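TXT 214 Textile Finishing and Care
Unit 6 Handout: Creases, Folds and Wrinkle Recovery
Instructor: Covadonga Campos
Revised Dec 14, 2020

6.1 Terms

A wrinkle is an unintended, irregular deformation left in a fabric after bending or compression. A crease is a sharper line, either intended (trouser front, pleat) or left by folded storage. A fold is the geometric state of the fabric while it is doubled over. When the fold is opened, whatever remains is the crease. Older texts use all three words loosely, so check the definitions section before comparing results between papers.

Crease recovery angle (CRA) is the angle between the two limbs of a folded specimen after the load has been removed and a fixed recovery time has passed. A value of 180 degrees means full recovery. A value of 0 degrees means none.

6.2 Why a fold stays

When a yarn is bent, fibers on the outside of the bend are stretched and fibers on the inside are compressed. Three things then happen in parallel. Part of the strain is elastic and comes back at once. Part is viscoelastic and comes back over minutes or hours. The remainder is held by friction between fibers and by rearranged bonds inside the fiber.

In cellulose fibers (cotton, linen, viscose) the bonds in question are hydrogen bonds between neighboring chains in the amorphous regions. Water breaks them easily. A damp cotton cloth folded under load will form new bonds in the bent position as it dries, and the crease is then set until the cloth is wetted or steamed again. Polyester absorbs very little water, so moisture has a small effect. Heat above the glass transition has a large one.

Wool recovers well when dry because of its coiled protein structure. Its recovery drops as humidity rises.

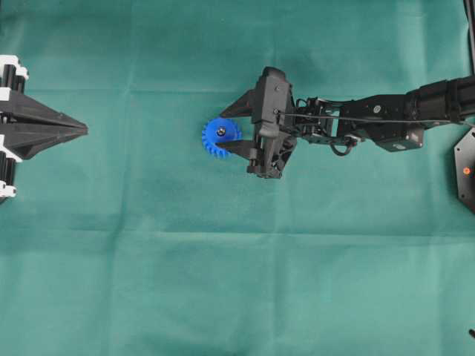
Fabric construction matters as much as fiber. A loose weave lets yarns slide and relieve strain. A tight plain weave locks them at the crossings, and recovery is lower for the same fiber. Heavier yarns raise bending stiffness, which gives a larger fold radius and lower peak strain. Twist has a mixed effect: very low twist allows fiber migration, and very high twist traps it.

6.3 Measurement

Our lab procedure is a simplified one and should not be quoted as a standard method.

Condition the specimens overnight. Cut equal numbers in warp and weft directions. Fold each specimen end to end, face side in, and place it under the 500 g weight for 10 minutes. Remove the weight, transfer the specimen to the holder with tweezers, and keep the free limb vertical during recovery by turning the dial. Read the angle at the end of the second 10-minute period.

Report warp and weft separately, then the sum. Handle specimens by the ends only. Finger moisture at the fold line is the most common source of scatter in student data.

Surface appearance is rated separately, by eye, under low-angle light. Shading depends strongly on lamp position, and a soft fold that is plain from one side may be almost invisible from the other. Dyed fabrics in mid-tones show shallow folds better than white or black.

6.4 Finishes

Resin finishes crosslink cellulose chains so that they return to their original positions after bending. Recovery improves; tear strength and abrasion resistance fall. In the Darasance cotton trial used for Assignment 3, the finished cloth lost 29 percent of its tear strength in warp and 17 percent in weft. Work out from the data sheet whether the gain in CRA justifies the loss for (a) bed linen and (b) shirting.

Softeners act differently. They lower fiber-to-fiber friction and add no crosslinks.

6.5 Reading and lab groups

Raudsepp, course reader, chapter on bending and shear
Lepik and Mockus, lab notes on conditioning

Group 1 uses the Jondholm tester. Group 2 uses the Wilmont, whose dial reads in the opposite direction; subtract from 180 before entering values. Questions on the data sheet go to Boonsong Rojanasak.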